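Home | Guides | Storage | Records | Contact

This website uses cookies to improve your visit. Accept | Manage settings

How to Set Up a Labeling System for a Shared Storeroom

Prepared by the Ninholm Facilities Office
Last reviewed Sat 19 April

Purpose

This guide explains how to label shelves, bins, and loose items in a storeroom used by more than one department. It applies to the main storeroom at Ninholm and to the smaller supply closets on the upper floors. Departments that keep their own locked cabinets may follow the same steps, though they are not required to do so.

The method was drafted by Adhiambo Khaemba and revised by Wai-kit Fang after the Gudlow building adopted it last September. Questions about wording on labels should go to the Facilities Office before any labels are printed.

What you will need

A label printer or a laser printer with adhesive sheets
Clear label holders for shelf edges
Rubbing alcohol and a lint-free cloth
A floor plan of the room
A blank copy of the Location Register
Painter's tape for temporary markings

Label holders should be the slide-in kind. Labels glued straight to a shelf are difficult to remove and tend to leave residue under the next label.

Step 1. Draw the room

Mark every shelving unit on the floor plan. Start at the door and move clockwise, giving each unit a letter. Skip the letters I and O, which are easily mistaken for numbers. If a unit stands in the center of the room, letter it after all the wall units have been completed.

Do not leave letters in reserve for units that may be bought later. New units take the next unused letter, wherever they happen to stand. The floor plan posted on the inside of the door will show staff where to look.

Step 2. Number the shelves

Number shelves from the bottom up. The lowest shelf of every unit is 1. This order allows a shelf to be added at the top without changing the numbers beneath it. The top surface of a unit counts as a shelf if anything is ever stored there, and it must carry a label like the others.

Sections of a shelf are numbered from left to right. A full location code therefore has three parts: unit, shelf, section. The code C-4-2 refers to unit C, fourth shelf, second section. Use hyphens between the parts. Earlier labels used periods, and any that remain should be replaced when the unit is next cleaned.

Step 3. Apply temporary labels

Write each code on painter's tape and place it on the front edge of the shelf. Leave the tape in position for 11 working days. During this time, staff should use the codes when requesting or returning items and should report any that cause confusion. Changes made at this stage cost nothing, while changes made after printing require a new sheet and a new entry in the register.

Siriporn Ongart coordinates the trial period for the main storeroom. In other rooms, the department head names a person to collect comments.

Step 4. Assign items to locations

Work through one unit at a time. Heavy items belong on shelves 1 and 2. Items requested every week should be kept between waist and shoulder height. Flat or long parts may be placed on a top shelf, provided that they are light and do not extend past the edge.

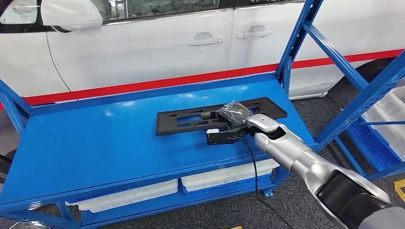

Does a single part with no bin need its own label?
Any part stored by itself should have a tie-on tag with its item number, and the shelf section where it is kept should have a location label as usual.

Tie-on tags should be attached through an existing hole or slot whenever there is one. Do not drill or punch a part in order to tag it. When no opening is available, place the part in a clear bag and attach the tag to the bag. Adhesive labels may be used on packaging but should not be placed on painted or polished surfaces.

Step 5. Print the permanent labels

Use the template titled Storeroom Shelf, which is kept in the shared forms folder. The location code must be in bold capitals. A short description may be added underneath in smaller type, limited to 37 characters so that it fits on one line. Descriptions should name the kind of item and omit the brand, unless two brands of the same item are stored side by side.

Sheets are ordered from Flondent in packs of 500 labels. Please check the supply cabinet before placing an order, as partly used packs are returned there.

Clean the shelf edge with rubbing alcohol and let it dry fully before attaching the holder. Press along the whole length of the holder for several seconds. In rooms without heating, attach holders during the warmer part of the day, as the adhesive bonds poorly on cold metal.

Step 6. Complete the Location Register

Enter each item number with its full location code. Items kept in more than one place should have a separate line for each location. Record the date and the initials of the person making the entry. Pencil entries are not accepted in the paper register.

The electronic copy is maintained by Anayeli Mendoza. Paper entries are transferred at the end of each week, and the paper register governs if the two disagree.

Maintenance

Check the labels in each room twice a year. Replace any label that is faded, torn, or missing. When an item is moved for longer than one day, the person moving it must update the register before leaving the room. Temporary moves may be shown by a card left in the empty section, giving the new location and a name.

Labels for discontinued items should be removed promptly. The section keeps its code even when it holds nothing, and the register line is marked Vacant.

Rooms with existing labels

Some rooms still use the older color system introduced under the Tsang inventory project. Colored dots may stay in place until the room is due for relabeling, but no new dots should be added. Where a shelf carries both a dot and a location code, staff should use the code in all requests.

To schedule relabeling, submit a room request to Hongmei Long at the Facilities Office. Include the room number, the number of shelving units, and the name of the person who will be present while the work is carried out.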